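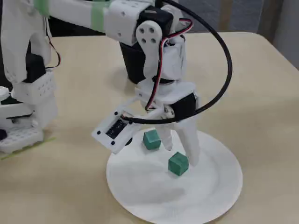
Wenjie Yin wrote to us in March to say that paper plates were the one thing she never thought to be fussy about until she had to lay out a long table for a whole hall of people, and that a plate which sits flat and stays where you put it is worth paying a little extra for. We couldn't agree more!

The Rimwood round plate is our plain white everyday paper plate, and we've been selling it from the Dirkenmont shop for longer than most of our other tableware. It has no pattern and no lettering, so it goes with whatever napkins you happen to have in the drawer (and we do know how many half-used packs of napkins people keep). It's lovely for birthday teas and sandwiches, and just as handy for sorting beads, buttons, small blocks and all the other bits that otherwise roll off and end up under the sofa.

Packs of 500, or a carton of 2000 if you're buying for a school or a club. Order code 366. 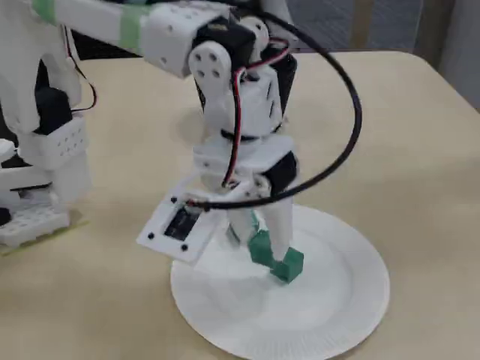

Please keep them somewhere dry and leave the wrapper on until you need them, as paper does like to curl in a damp cupboard. They aren't meant for the oven, and for anything with a lot of gravy we'd suggest using 2 together, or having a look at the deeper Akgül bowl instead.

Orders for the Rimwood are packed by Gülizar Bozkurt, who is very happy to split a carton between two addresses if you leave a note at the checkout.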